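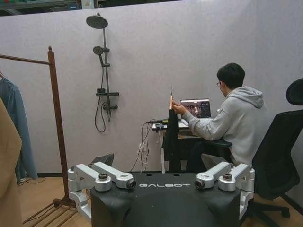 “咱”到底包不包括你：Alby Quinlan谈河口方言里的两个“我们”

约在Worside码头边的茶室，下午四点。Quinlan迟到了，坐下就开讲，茶都没点。

“英语就一个we，太省了。”他说，“我说we要走了，你走不走？不知道。得看我脸色。”

他研究的是Wodotau一带的河口话，“我们”分两个，一个算上听话的人，一个不算。跟北京话的“咱们”“我们”有点像，但严得多。用错了，人家真会站起来走。他自己就错过一次，在Wuvcombe的一场婚宴上，说“我们吃饭吧”，用了不含对方那个。主人脸都青了。

“等于请客的人被我赶下桌。”

录音做了14个村子，语料400段，大半是闲聊，吵架的最好用。“吵架时代词最准，谁跟谁一伙，一听就知到。”

年轻人呢？混了。六个受访的中学生里，四个只用一个词通吃。老人听着别扭，也不纠正。Quinlan不觉得这是坏事，“退化”两个字他很烦，我问了两遍，两遍都摆手。

词典叫《Kaushik词表》，四月交初稿。代词那一章还没写完，例句太多，舍不得删。

问他平时在家说哪个“我们”。想了一会儿。

“跟我妈，含她的。跟我哥在吵架，最近不含。”

然后看表，赶船去了。茶钱是我付得。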